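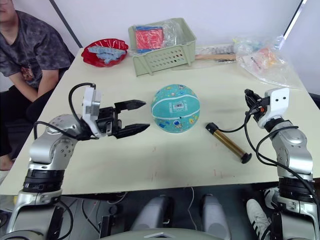
The Orncombe Playhouse opens its spring season in February with a new staging of "The Ferry Clerk," a chamber drama in two acts set in the waiting room of a river crossing. The director, Duygu Eren, joined the company as an assistant stage manager and has since directed five productions on its main stage. She spoke with the Playhouse's education office on a Wednesday, shortly before the evening rehearsal call.

The play has three characters and a running time of 115 minutes, including one intermission. Sepp, the clerk of the title, has sold tickets at the same window for most of his adult life. Giltov, a traveler, arrives after the last boat has left and refuses to go home. The third character, known only as the Inspector, is heard through a loudspeaker during the first act and enters shortly after the second begins.

Eren first read the text in a typed copy held in the company's script library. "I read it on a train and missed my stop," she said. "There is a page near the end of the first act on which the two men argue over the price of a ticket. By the bottom of the page you understand that one of them has been lying since he walked in. I wanted to find out how an actor would carry that lie for forty minutes without giving it away."

The answer, she said, has changed several times in rehearsal. The actor playing Giltov at first gave the audience small signals, such as a glance at the door or a hesitation over a name. Eren asked him to remove them one by one. "We took out the last of them on Monday and I am not certain we were right," she said. "One of them may come back before we open."

The Playhouse seats 400 in its usual arrangement. For this production, the rear section will be closed and the audience brought in on three sides of a low platform, an arrangement last used for "Zavdale," the company's cycle of short plays about a mining town. Eren served as movement director on that project and said that it shaped her thinking about distance.

"In 'Zavdale' we learned how much an audience will follow if it is near enough to hear breathing," she said. "We also learned that people in the side seats get tired of looking at shoulders. I have spent a great deal of time this month sitting in the side seats."

The published text contains 67 marked pauses. Eren has asked the cast to observe every one of them in the first act and has given them more freedom in the second, where the Inspector's entrance alters the rhythm. She described the pauses as the hardest part of the work. "An actor feels a silence as much longer than it is," she said. "Sepp has one that lasts the whole time it takes to count a cash drawer. He has to really count it. If he pretends, the house knows."

Asked about the ending, which some readers have found abrupt, Eren said that she had considered a short closing image and decided against it. The author's final stage direction calls for the window shutter to come down while Giltov is still speaking. "I tried it with a slow fade and it became sentimental," she said. "The shutter is noisy and rather rude - it should stay that way."

Music will be limited to a single accordion phrase, played live from the lobby with the doors open. The lighting plan uses 74 instruments, fewer than is customary on the main stage, and most of them are hung low on the side walls.

A discussion with the director and cast will follow the first Wednesday performance, beginning ten minutes after the curtain. Ticket holders for any performance in the run may attend. Latecomers will be seated at the intermission only.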